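Back from the lab with sore feet and a head full of fruit. Fiona Innes and I had the bench from four till way past dinner, and our project for the robotics class (we named it Lekarach, don't ask) is finally at the stage where I look forward to going! We have 50 practice runs to hand in before the end of May and we're at 26. I wanted 30 tonight but my hands were cramping.
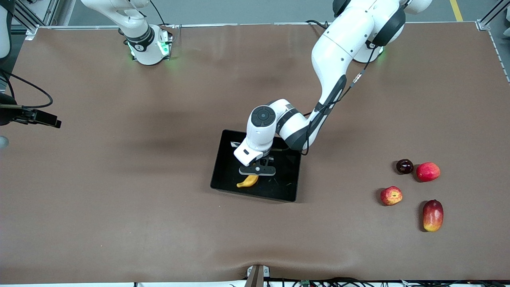 The banana in the tray, the rest still to go.

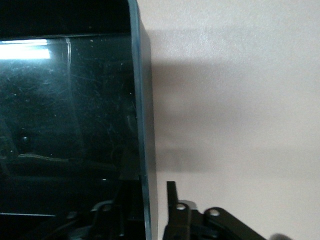
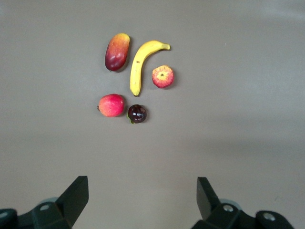 Fiona thinks we should start every run with the fruit in a new spot so the program can't just memorize one layout. I grumbled – it's so much slower – but she's right, and our teacher will ask about it for sure. The mango is my least favorite. It's so long that I always come at it from the wrong side and have to back up and turn the wrist, and then I lose my nerve and creep down like I'm defusing something. Apples I could do all day!

Tomorrow I need to rename the files from run 18 on (my fault, I typed the wrong date) and write up the grip settings before I forget them. Also buy more snacks. Bed now.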